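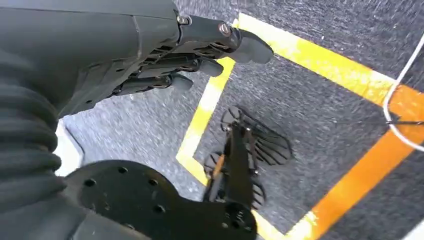 Robotic hand over speckled carpet, with yellow floor tape

Falcão Alerts support desk
Subject: Stolen trailer appeal sent seven times, still going
Opened by: Wenceslao Cortés, Pondmont police front office
Assigned to: Santeri Kokkonen
Priority: Normal (I chose Urgent, it changed itself back)
Opened: February 28, 2022

What happened

We put out a public appeal this morning about a horse trailer taken from a farm lane outside Pondmont. One appeal, one trailer. Our 800 subscribers have now had it seven times by text message, and a good many of them believe we are dealing with seven trailers. A gentleman in Grorano rang to ask whether it was safe to keep a horse at all.

The officer on the case would like witnesses. What he has is a queue of people asking to be taken off the list.

Already tried

Pressed Cancel. The page said "Cancelled" and another text went out.
Logged out and in again.
Marked the appeal as Closed. This sent everyone a message saying the trailer had been found. It has not been found. The owner was delighted for as long as it took me to ring her.

Reply from Santeri Kokkonen

Thanks, Wenceslao. I've paused all outgoing messages for Pondmont, so please use the phone tree for anything serious until I lift it. Can you tell me whether the appeal was saved under more than one area? And did anyone edit it after it went live?

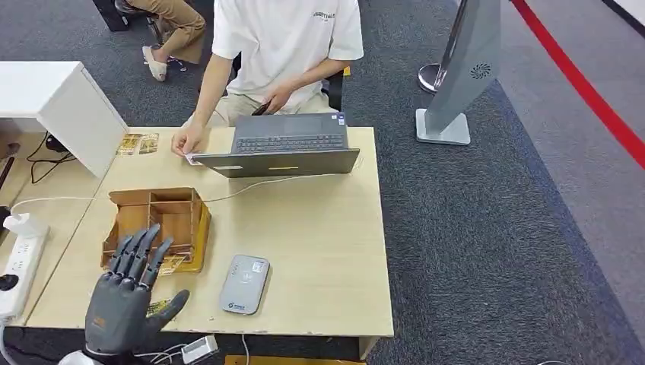 Wooden organiser box and yellow cards on the table

Reply from Wenceslao Cortés

It was saved under two areas, Pondmont and Villivton, as the lane runs between them and neither will admit to owning the potholes.

Edits: yes. I have asked in the office and the tally stands at five. The colour of the trailer was corrected from green to blue, then to "blue-green", then back to green at the owner's request. Someone also fixed the spelling of "hitch". The fifth edit put the old spelling back, and I have my suspicions.

Reply from Santeri Kokkonen

That explains it. With two areas on one appeal, every saved edit is treated as a new notice. The first send went to each area separately, and your five edits went to everybody. Two and five make seven, so at least the system can add up. People who live in only one area should have had six, but if they signed up with both boxes ticked they got the lot.

Closing the appeal uses the "property recovered" wording unless you pick another reason from the list. The list is under the button, in grey. I've passed on your remarks about the grey.

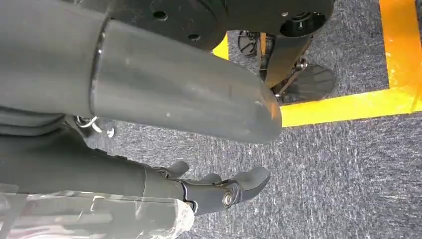
Steps to put it right

1. Open the appeal and remove Villivton. Don't press Save yet.
2. Under Notify, choose "Nobody".
3. Now press Save, once.
4. Write a short correction saying the trailer is still missing, and send it as a new appeal to a single area.
5. Tell me when it's gone and I'll lift the pause.

Reply from Wenceslao Cortés

Done, and the correction arrived once. I had three colleagues hold up their phones to prove it. Two residents have replied to complain that they preferred it found.

Please leave the ticket open. The new appeal says "hich".

Status: Open, awaiting fix for repeat notices, due March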